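# Household Waste Sorting at the Table: Project Report

Submitted December 5, 2019

## 1. Background

Our group looked at small mixed waste, the kind that collects on a table and then goes into one bin. The building where we did the work, Ulska House, has separate bins for paper, plastic and residual waste. Over the month of July we weighed the residual bin on our floor and compared it with what should have been in it. Out of 2,805 grams from one kitchen, a good part was cardboard and clean film that belonged elsewhere.

The course asked for a method that a household could use without special equipment. We chose one table, one set of things and one simple rule: everything on the table is either kept or goes into a named bin.

## 2. Method

The work was done at a round table with a wood-grain top. We picked things that people in our survey said they were unsure about. The survey had 17 replies. The items named most often were plastic carrier bags, medicine packaging, cigarette boxes and foil.

Before each round the things were spread out without any order. A round ended when the tabletop was clear. Bags were dealt with first in half of the rounds and last in the other half. We wanted to know if the order mattered, as an open bag covers a lot of the table and hides what is under it.
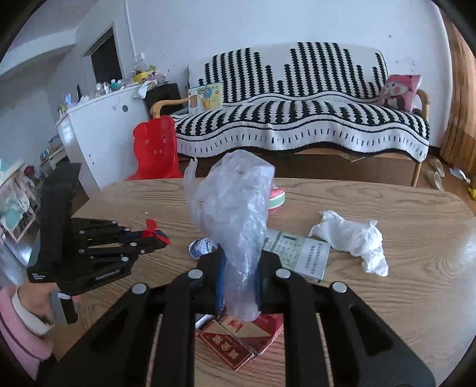

**Why are crumpled plastic bags hard to sort?**

They take up far more room than their weight suggests, and small things get caught in the folds. A bag should be shaken out and pressed flat before it goes in the plastics bin.

## 3. Results

The fastest round took 300 seconds and the slowest took 366. Both were longer than we had planned for. Rounds that began with the bags were quicker, and fewer small pieces were left behind at the end. In the other rounds we often moved a bag aside to reach something and then had to move it again.

Cardboard gave the least trouble. Packets and boxes were opened, emptied and flattened. The one mistake that kept coming back was putting a box in the paper bin with its foil liner still inside.

Blister packs were the hardest item. The foil and the plastic are bonded, and our building has no bin for the two together. We put empty sheets in residual waste. Any sheet with tablets left in it was set aside for the pharmacy.

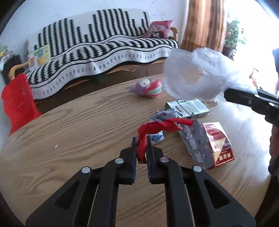 *Figure 2. Items on the table, with an empty blister pack sheet beside a red and white cigarette box.*

Balloons were added late, after two people in the survey asked about them. A used balloon is not accepted with plastics in our building, so it went in residual waste. Wrappers with a metallic look went the same way unless they sprang back flat when squeezed. We are not sure this test is reliable and would check it again.

Toys were counted as things to keep. They still slowed the rounds down, as each one had to be carried to a shelf.

## 4. Problems

The scale we used, a Batico kitchen model, did not register single wrappers. We had to weigh them in batches, so there is no weight per item for foil or film. We also changed the label on the residual bin halfway through, and the early rounds should be read with that in mind.

## 5. Recommendations

- Flatten the bags first and put them away.
- Take liners out of boxes before the boxes go in paper.
- Keep one small envelope for medicine that has to go back.
- Put the bin list on the wall above the bins. Ours was on the lid and could not be read when the lid was up.

The tally sheets are in the Flidska folder on the course drive. The bin list is in the same folder and can be printed on one page.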